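Club News: The New Rowing Machines at Hallwood

Dear members,

As many of you know already, the old rowing machines in the back room went away in July, and since then we received many questions about what comes in their place. I have the pleasure to write you that the two Skornberg rowers are now standing in the room and everybody with a normal membership can use them. No extra fee is asked.

I want to explain a little how they are different, because the first members who tried them were surprised. The old machines worked with air only. When you pulled harder, the wheel made more wind and more noise, and the people on the mats complained, with good reason. The Skornberg uses water in a round tank. The resistance comes from paddles which turn in this water. It is a softer sound, and the pull feels more even from the beginning of the stroke until the end. There is also a small lever on the side, but please do not think that a high number means a better training. Theda Rieger has rowed for many years on the lake and she still keeps the lever in the lower half.

The seat is higher than before. For members with painful knees this is a big help, as you can sit down almost like on a chair. The foot straps are wider and you should close them over the widest part of the foot, not over the toes. I have seen many people close them too near to the toes, and then the heel lifts too early and the back has to do the work.

Some words about technique. Push first with the legs, and only when the legs are nearly straight, lean back a little and bring the handle to the lower ribs. Then go back in the opposite order: arms, body, legs. Take your time on the way back. If you arrive at the front out of breath, you are most likely going back too fast. A beginner can row 400 meters, rest until the breathing is calm, and row the same distance again. This is enough for the first week.

The display shows time, distance, strokes per minute and the pulse. For the pulse you need a chest belt. We tried the belt from Tessier and it connects without problem. Older belts of other makers do sometimes not connect, so please try yours before you start to sweat. The calories number should not be taken too seriously. It does not know your weight or your age unless you put them in, and most of us forget this step.

For those who like to write down their results, the free program Trulusness can read them from the display by phone. Killian Lebrun has prepared a page with the steps, and it hangs on the wall next to the water fountain. If your phone does not find the machine, switch the display off and on again and hold the phone close to it.

Some rules, which are short. In the evening between six and eight, please stay on a rower for no more than 20 minutes when another member is waiting. Wipe the handle and the seat when you finish. Do not let the handle fly back against the tank, but bring it to the holder with your hand. The tank must not be opened by members, also not when the water looks a little cloudy. Tell the desk, and we will put in the cleaning tablet.

An introduction lesson is offered on Saturday mornings at ten. It takes half an hour and is made in small groups, so everybody can row and be corrected. Please put your name on the list at the desk. Bring shoes with a thin sole if you have them, since thick running soles make the foot unstable on the plate.

With sporty greetings,
Sylvain Moulin
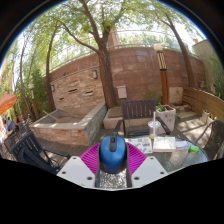 Úna Ó Ceallaigh writes that she tried the left rower on her lunch break and found the sound very pleasant, but that the 20 minutes are too short for members who train for the long distance, and she asks if the limit could be lifted on one evening of the week.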